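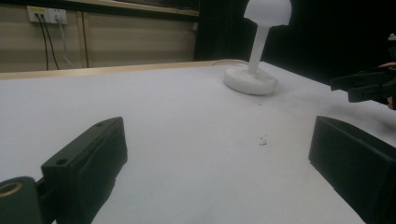 Visit to the Devadiga workshop in Brescombe

In December a group of us from the newsletter went to see the robot people at Devadiga, who have the two upper rooms in the old Gindar building. The invitation was for two o'clock. We were 11 visitors, and because the stairs are narrow we went up in two halves, so the second half had tea first.

Our host was Vasanthi Kartha. She began with the question most of us wanted to ask, which was where the robot is. For the first part of the work there is none. A person takes a gripper in each hand and does a household job with them, slowly, and the camera on each gripper records what happens. Later the recordings are used to teach a pair of robot arms, which stand in the other room under the name Umach.

The job of the day was a table lamp, the white kind with a round shade like a mushroom. It must be moved across the table and set down on its base, and the cord should not be pulled. Kalkidan Kumsa showed us how she does it. She holds the stem low with one gripper and keeps the other one near the base, and she does not hurry. One good attempt counts as one recording. They want 300 of them for the lamp, and on the morning of our visit they had 229.

After this we were allowed to try. I must say it is harder than it looks. You do not feel the lamp through the grippers as you feel it through your fingers, and I closed mine too early and held only air. My neighbour from the choir managed it on her second attempt and was very pleased with herself. Our attempts were not kept, and Vasanthi was polite about the reason.

In the other room we saw Umach do an older job, folding a tea towel. The first towel went well. With the second one the left arm took two layers instead of one and stopped, and Kalkidan had to free it and start again. I was glad that they showed us this also. Somebody asked if it will be possible to buy such a thing for the home, and the answer was that they do not make promises about years.

There was a long discussion on the stairs about whether the shiny lamp base is a difficulty for the cameras. Vasanthi said that it can be, and that the light in the room matters more than people expect.

The next visit will be in March, again at two o'clock. Please give your name at the library desk if you would like to come, and wear shoes which are good for stairs. Children from ten years are welcome with an adult.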